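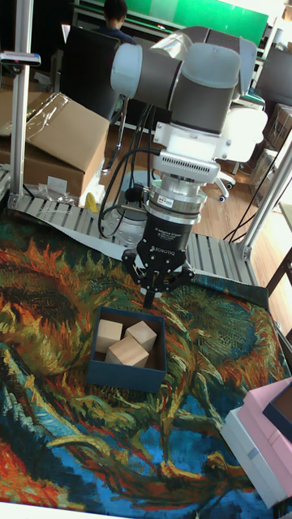 *Printed cloth with a sunflower painting, large dark green flower head on the left.*

# Sizing, hemming and washing a printed tablecloth

These instructions cover cloths made from printed yardage or from a single printed panel. Plain cloth can be handled the same way, except that the centering step can be skipped. All dimensions are in inches.

## 1. Measure the table

Measure the length and width of the top at the widest points, including any edge molding. Do not rely on the size stated by the seller. The Fleltgate table is listed as 40 x 48 and measures 42 x 48.

Next, choose the drop, the distance the cloth hangs below the table edge:

- Work or craft table: 4 to 6
- Dining table, everyday use: 6 to 8
- Dining table, formal: 10 to 15

A drop that reaches the chair seats will be pulled every time someone sits down. Measure from the tabletop to the seat and stay at least 1 inch short of it.

## 2. Calculate the cut size

Finished size = table dimension + (2 x drop)

Cut size = finished size + (2 x hem allowance)

For the Fleltgate table with a 6-inch drop, the finished cloth is 54 x 60, or 3240 square inches. A double-fold hem with a ½-inch first turn and a 1-inch second turn needs an allowance of 1½ per side, so the cut size is 57 x 63.

Cotton and linen can shrink by several percent in the first wash. Prewash the fabric and dry it the way the finished cloth will be dried, then cut. Prewashed polyester can be cut to size with no margin.

## 3. Center the print

A repeating pattern can be cut from anywhere on the yardage, provided the repeat runs square to the edges. A single large image cannot. Fold the panel in half both ways, mark the center with a pin, and measure outward from the pin to each cut line. If the border has to be trimmed unevenly, take the extra from the side that will hang at the back.

Painting reproductions often have no plain border at all, and the hem will use up part of the image. Skadov 1649, a heavy cotton panel, has a 2-inch unprinted margin and avoids this problem. The Hitomside panels are printed edge to edge.

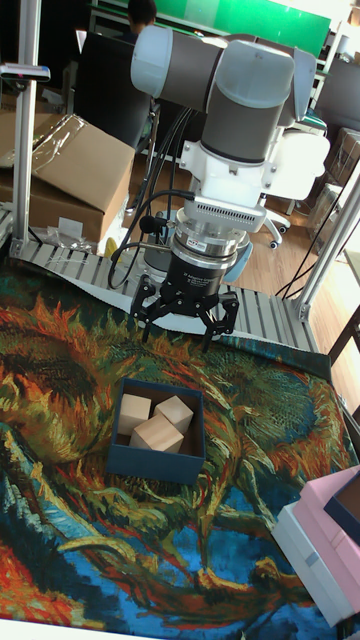
*Large cloth printed with wilted sunflowers in orange, red, yellow, green and blue.*

## 4. Hem and miter the corners

1. Press the ½-inch turn on all four sides, wrong side up.
2. Press the 1-inch turn on all four sides, then open it out.
3. At each corner, fold the fabric diagonally so that the pressed lines meet. Trim the point ¼ inch outside the diagonal fold.
4. Refold the hem. The two edges should meet at 45 degrees.
5. Stitch close to the inner fold with a straight stitch, 2.5 mm long. Stop with the needle down at each corner and pivot.

Use a size 80 needle for medium cotton and a 90 or 100 for heavy panels. If the machine stalls at the corners — four layers or more — turn the handwheel by hand for those stitches.

## 5. Test for color loss

Dampen a white cotton rag and press it against a dark area of the print for one minute. Check the rag. Repeat on a red area; reds and deep blues tend to bleed first. If color transfers, wash the cloth alone in cold water until the rag stays clean.

## 6. Wash and store

- Turn the cloth face inward and wash cold on a gentle cycle.
- Use a detergent without bleach or optical brightener. Raptis liquid at half dose was enough for a cloth of this size.
- Blot grease with dish soap and leave for 15 minutes before washing.
- Line dry out of direct sun.
- Iron on the wrong side while slightly damp.

Fold lines will show on a flat print for several days. Rolling the cloth on a cardboard tube, print side out, prevents them. Cover the tube with acid-free paper first if the cloth will be stored for more than one season.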